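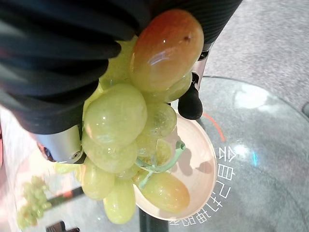 Cleludel publishes grape results, recommends a controller, apologizes to fruit

TRURKBRIDGE, 2021-12-12 – Cleludel, the test shop for robot hands and the things that drive them, today released the results of its side-by-side trial of two hand controllers, the Munau and the Akanda. Both were asked to pick up a bunch of green grapes and put it in a bowl. Toddlers do this daily, with mixed results and no funding.

The same robot hand was used throughout, with the same black rubber fingertips, so that neither supplier could blame the hardware. Each controller got 225 attempts. A lift counted as a success if the bunch reached the bowl with every grape still attached and none of them split. The Akanda managed 202. The Munau managed fewer, and its makers have asked for a second run, which they will get in January.
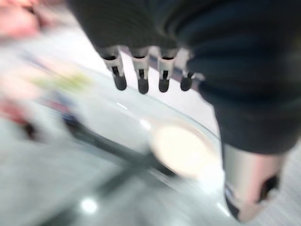 Why grapes?
Because a bunch has no fixed shape and sags differently every time it is lifted. Most test objects are polite enough to stay the way you found them. A controller that has learned to close on a block will close on a bunch of grapes with the same confidence, and then somebody has to fetch a cloth.

The trial also looked at how each controller handles the moment of first contact. The Munau closes quickly and corrects afterward. The Akanda slows down before it touches anything, to a degree that visitors sometimes mistake for a power failure. 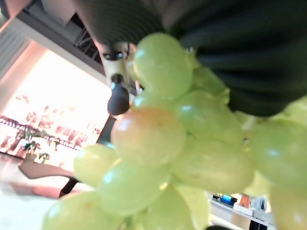
That caution costs time. In the timed part of the trial the Munau finished well ahead, and a customer moving potatoes would be right to buy it. Cleludel's recommendation of the Akanda applies to soft fruit only, a point the Akanda sales team has been asked to repeat out loud.

Camera settings were left alone for the whole trial. An earlier attempt to improve them halfway through another comparison produced 2 sets of numbers and one long meeting. 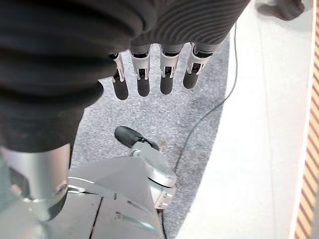
Nazma Mollah said the ranking mattered less to her than the failures, most of which came on release, when one finger let go later than the rest and the bunch swung. She would like both suppliers to spend less time on the grab – "everyone loves the grab" – and more on putting things down.

The full results, including the failed lifts, are available from Cleludel's Trurkbridge office on request. Suppliers who wish to enter the January trial should send a controller, a manual and a person who has read the manual.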